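Thu 26 September
Notebook: Brosero planning and perception
Entry by Filipa Godinho. Copied to Booker Rosenthal and Urmas Lūse.

Purpose of the session: to establish why the block pose estimator loses its yaw estimate during the final approach in simulation, and whether the planner should wait for a fresh estimate before closing.

The overnight batch comprised 938 episodes on the Trarimberg build, with lighting and surface colours randomised as before. The estimator returned a yaw error above the limit in 145 of these. The planner accepted the bad value in every case, as the confidence check is applied only to position. Booker has confirmed that this was the intended behaviour in the December release and that it was never revisited. 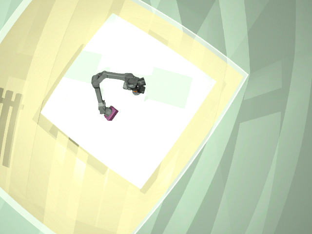
The overhead view is the only input to the estimator at present, and the arm is not masked before segmentation. Failures group strongly at low gripper heights. In the render above, the rounded end of the gripper hides the upper-left part of the magenta block, so a rectangle fitted to the visible pixels alone will be too short and may turn towards the wrong diagonal. The white surface is also overexposed, and the exposure range in the config should be reviewed separately. Colour segmentation of the block is not suspected.

Change made: the estimator now holds the last yaw obtained before overlap with the projected arm outline, and marks it as held. The planner will accept a held value for 30 control steps, after which it retreats and looks again. The outline is taken from joint state and padded by 2 pixels.

Rerun started on the same seeds. No results at the time of writing.

Outstanding: Urmas to add the held flag to the Gakeo log viewer. Noemi Tillman to advise whether the padding should scale with camera height. Position confidence threshold left unchanged.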